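Ticket: Gripper width reading drifts, left unit only
Project: Ollmont (student automation club, picking task)
Raised by: Teresa Coughlan
Priority: high, demo coming up
Status: open, see bottom

Left gripper reports the wrong opening after it has been in use for a bit. Right one fine. Tried the obvious (unplug, replug, restart Jinder), came back each time. Putting everything in here so we stop telling each other things in the corridor and forgetting.

Setup as it stands, table with white cover, hand-held grippers:

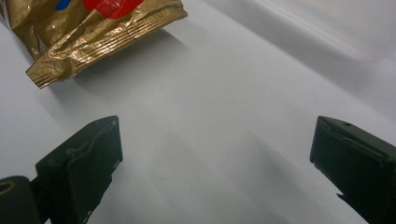
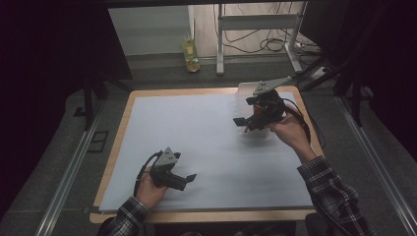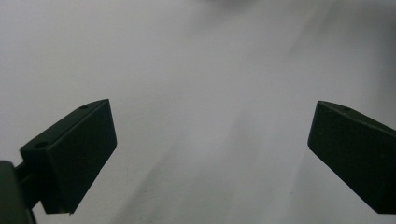 What it should do: fully open reads 90, fully closed reads 0. Units are mm, or they are meant to be, the Jinder config says mm and the old Prasau sheet doesn't say anything.

What it does: starts at 90. After a while fully open reads 97. Closed reads 7ish, so it's an offset and the scale is probably OK. Sometimes goes back on its own when you restart the logger, sometimes not.

Why it matters: the sorting script throws out any recording where the width goes over 95. So we lose the lot, even when the picks themselves are good. Lost most of a session to this before anybody looked at the reject folder.

Log

20th October

First go. Restarted Jinder, reading back to 90. Opened and closed by hand 30 times, slowly. Still 90. Thought that was that.

Did it again fast. Read 97 by the end. So speed has something to do with it??

Swapped the USB cables left for right. Fault stays with the left unit. Not the cable then. Put them back the way they were, labels now match again, please leave them.

Swapped ports on the hub. Same.

Later, same day

Wainwright board out of the left unit, looked at the connector. Pins straight, nothing bent. Reseated it. Reading 90 on power up, drifted within one batch. No change.

Tried left unit on the spare laptop with nothing else plugged in. Took longer to go but it went. So hub not to blame, or not on its own.

Checked the logger rate. Someone had set it to 1000 in March when we were testing the timing thing. Right unit is on the default. Did not know the two could be set differently, the settings page only shows one of them. Have set left to match right.

Ran a batch with both at default. Left read 90 the whole way through. One batch only so not getting excited.

Next session

Drifted again. Not as bad, up to 93. So rate makes it worse but isn't the cause.

Had a feel of the drive wheel on the encoder. There's play in it on the left unit, you can rock it with a fingernail. Right unit has none. Grub screw was loose. Did it up, quarter turn, did NOT force it as the last one stripped.

Zeroed the unit after tightening. You have to do this with the fingers properly shut, no gap. If you zero it with something between them every number after is out and you will blame the encoder, ask me how I know.

Two batches, fast on purpose. Stayed at 90. Closed reads 0.

Comments

> Could it be the fingers flexing when you squeeze hard? They're only printed.

Thought about that but it would show up on closed readings and spring back when you let go. This doesnt spring back. Worth checking for the other ticket though (slipping on shiny things).

> Can we just raise the limit in the script to 100 and get on

No. Then every width is wrong by a different amount and we can't tell which. If we run out of time we can fix the offset afterwards from the first fully open frame, but that needs everyone to start each recording with the gripper wide open and hold it there. Please start doing that anyway, both hands, count of three.

> Do the earlier recordings need binning?

Don't know yet. Keep them. I've moved the rejects into a folder called left_drift, nothing deleted. Do not run the clean up script on it!! It looks for anything without a pass flag.

> I've got threadlock at home

Yes please. The blue sort, the red sort never comes off.

To do

- threadlock on the left grub screw, then leave overnight before using it
- same on the right one while we're in there
- rezero both, fingers shut, write the numbers on the sheet
- settings page to show the rate for both units seperately, or at least a warning if they differ
- put the "start wide open" step in the how-to, top of the page where people will read it
- go through left_drift and see which can be saved with an offset
- new spare grub screws, we have none

Leaving this open until the threadlock is on and it's done a full session without moving. If you see anything over 91 on the left, stop, write the time and what the closed reading was, add it underneath. Don't restart Jinder first, it wipes the live value and then we've nothing to go on.

T.C.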